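Tidico gripper trial: common questions

Which fingers did you compare?
The stock Tidico pair and the narrow Semple pair, both on the same arm and controller.

Can they hold something as small as a push pin?
That was the July test. We ran 200 picks per pair.
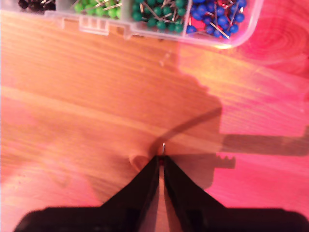 Fingertips at a red pin, sorted pins behind.

Do I need to recalibrate after a finger swap?
Yes -- allow 7 minutes, and home the gripper first.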